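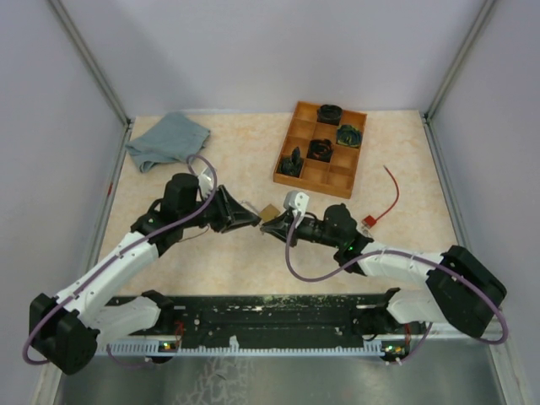 Both arms in at the middle of the table, small tan piece between the grippers. Tray and cloth behind.

16th April. Open day, Borkeck cell

Doors at ten, first group already waiting. Dixit people came first, then the Zemell lot, then a school group that wasn't on my sheet. Ran the two-arm handover as the main demo and the tray sort as backup.

Settings for the day: speed override down to 85 percent, grip force limit left where it was. Pause between moves set to 200 ms so people can follow it. Looked slow to us, visitors still said it was fast. Leave it there for May.

Handover. Square piece, left to right, then back. Left arm has to hold square on or the right one closes on a corner. Two bad passes before lunch, both after I restarted without rehoming. My fault. Rehome EVERY time, put it on the start card.

Cycle counter read 943 when I locked up. Was hoping to hit 1000 on the day, would have been nice for the board. Didn't.

Tray. Never got to the full sort with the Dixit group, ran out of time. Zemell asked for it specificaly. Ring parts fine. The odd-shaped ones need a better approach angle, gripper comes down too flat. Somebody look at the waypoints before we show it again.

Cable on the right arm: watch the slack under the wrist. Didn't catch on anything but I kept looking at it all day. Try one more tie further back, not too tight, wrist still needs its full turn.

Questions that came up a lot:
- does one arm know what the other is doing (yes, same controller, same clock)
- what if it drops the part (stops, waits for us)
- how long to teach a new part. Said up to a day. Brutunico guy didn't believe me, wants to send us one of theirs and see. Told him fine, send the drawing first.

School group wanted to drive it. Let them jog the left arm at lowest speed, one at a time, right arm disabled. Went well, took forever. Need a seperate slot for that next time.

Dust on the rail again. Wipe down before anyone homes it tomorrow.

To do: start card, waypoints, cable tie, reply to Zemell re second visit. Spare square pieces too, we're using up the good ones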